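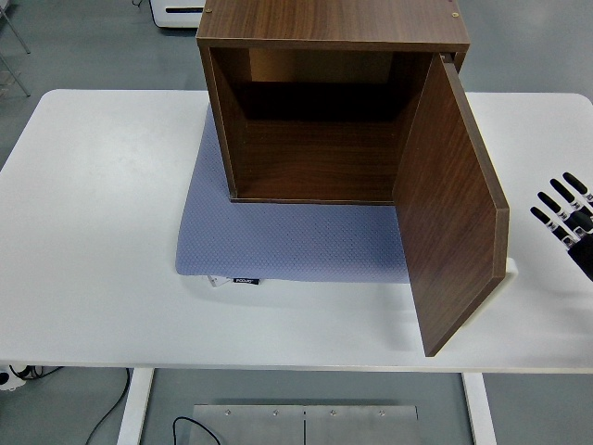
I have received a letter that I must come to court as a witness. What should I do first?

Read the letter to the end and look for the name of the contact person. It is usually printed at the top on the right side. Telephone this person and confirm that you have received the letter. If there are dates when you cannot come, for example an operation in hospital, say it in this first call and not later. After this you can telephone us as well, but please understand that we are not the court and we cannot change a date.

Who are you?

Clulden Witness Help is a small independent service for people who must give evidence in criminal cases in Clulden and Eston. We are not the police, not the prosecution and not lawyers. We explain how the day goes, we can show you the building before the trial, and one of us can sit with you while you wait. The office is led by Birthe Ingvarsson. The pages in English are written by Elínborg Gunnlaugsson.

Does it cost anything?

It is free. You also do not need to prove your income or to fill in a form about money.

I am a witness for the defence. Can I still come to you?

Of course. We help witnesses of both sides in the same way. We only take care that they do not wait in the same room. When you telephone, please tell us for which side you are called, so that we can arrange this in good time.

Can I tell you what I saw?

Please do not. We must not speak about your evidence with you, and if you start to tell us about it, we will stop you. It can feel unfriendly, but it protects you. A lawyer may ask you in court with whom you have spoken about the case, and it is much better when the answer is simple. If you have remembered something new after you gave your statement, tell the police officer who took it.

May I see my statement again before the trial?

Normally you may read it on the day, before you go in. Ask for it when you arrive and do not be ashamed to ask twice. Many months can lie between the statement and the trial, and you are not expected to know every sentence by heart. If reading is difficult for you, or if your eyes are not good, someone can read it aloud to you. Please tell the contact person on your letter before you come.

What is a visit before the trial?

You come to the court on another day, when your case is not heard, and we go with you into an empty courtroom. You can stand in the witness box and see where the other persons will be. It takes about 30 minutes. Lyle Ridgeway makes most of these visits, and he needs to know your name, the name of the case and whether you have difficulty with stairs. You may bring a friend, but not another witness in the same case.

We ask you to book the visit at least 8 days before the trial. When it is later than this, telephone anyway. Sometimes there is a free place.

At what time should I arrive?

Come at the time that stands in your letter, even if you think that the case will start later. You must go through a security check at the entrance and there can be a queue in the morning. Do not bring scissors, a pocket knife or glass bottles. The guards will take them from you and it costs time. A plastic bottle with water is accepted, but the guard may ask you to drink from it.

How long will I have to wait?

We do not know, and the court does not know it exactly either. Some witnesses are called after ten minutes. Others wait until the afternoon, and it happens also that they are sent home without being heard, when the defendant pleads guilty in the morning or when the case is moved to another date. We know that this is tiring, especially for people who could not sleep the night before. Bring a book and something to eat. The drinks machine on the ground floor takes only coins.

Please do not leave the building without telling an usher or one of us.

Will I meet the defendant?

In the waiting room, no. In the corridor and at the main door it is possible, because the building has one public entrance. If you are afraid of this, telephone us before and we will ask if you can come in another way. In the courtroom the defendant will be present. You do not need to look at him or her. Look at the judge or the magistrates, as they are the persons who must hear your answers.

I am very frightened. Can I give evidence from behind a screen?

The court can allow this for some witnesses, and it can also allow evidence by video link from another room. These are called special measures. The decision is made by the court, and the request must be made early, so speak to the police officer or to the contact person on your letter as soon as you can. We can help you to find the words for it. We cannot promise you that the answer will be positive.

What must I wear?

There is no rule. Clean and comfortable clothes are enough and you do not need to buy a suit. Take off your hat in the courtroom, unless you wear it for religious reasons.

How do I call the judge?

In the magistrates' court you can say "Sir" or "Madam". In the Crown Court it is in most cases "Your Honour". If you forget it, nothing bad happens.

What if I do not understand a question?

Say it. You can say "I do not understand" or "please ask it again" as often as you need. If you do not know the answer, or if you do not remember, say this too. Please do not guess. Some lawyers put two questions into one sentence, and then you may ask which of them you should answer.

My English is not good. Will there be an interpreter?

An interpreter is arranged by the side that has called you, and they must know the language and, if it is important, the dialect. Do not bring your daughter or your neighbour to interpret, as the court will not accept it. I came to this country as an adult and I know that a person can speak well in a shop and still lose every word in a courtroom. So please ask for the interpreter even if you are not sure that you need one.

Mafalda Calado at our office speaks Portuguese and Spanish and can explain these pages on the telephone. She does not interpret in court.

Who pays my train ticket and my lost wages?

You can claim travel costs and, up to a limit, a part of your lost earnings. The claim form is different for each side, and the right form should be given to you with your letter or on the day. Keep all tickets and receipts. For lost earnings your employer must normally sign a page, so take it with you to work soon after. We do not pay these costs ourselves and we cannot make the payment faster.

Can I bring my children?

It is better if you do not. There is no childcare in the building and we are not allowed to look after children while you are in the courtroom. Ask on the day you receive the letter if costs of childcare can be claimed.

What happens if I simply do not go?

If you are called and you stay at home without telling anyone, the court can issue a witness summons and, in a serious situation, a warrant for your arrest. The trial may also be stopped. If something is keeping you away, please speak with somebody before the day.

Will I hear the result?

A witness for the prosecution is normally informed after the case has ended. A witness for the defence should ask the solicitor. After your evidence you may in most cases sit in the public seats and listen, if the court has released you. Ask the usher before you sit down.

Can I talk to someone afterwards?

You can telephone us in the weeks after the trial, and Ívar Hafstein, who is responsible for these calls, will ring you back when the line is busy. He is not a therapist, but he can tell you where such help exists in Clulden and in Eston, and how long the waiting list is at the moment.

I have found a mistake on this page. To whom do I write?

Write to Elínborg at the office address, or leave a note at our desk by the entrance of the court. The text was last checked on 05/02/2019 and will be checked again in May.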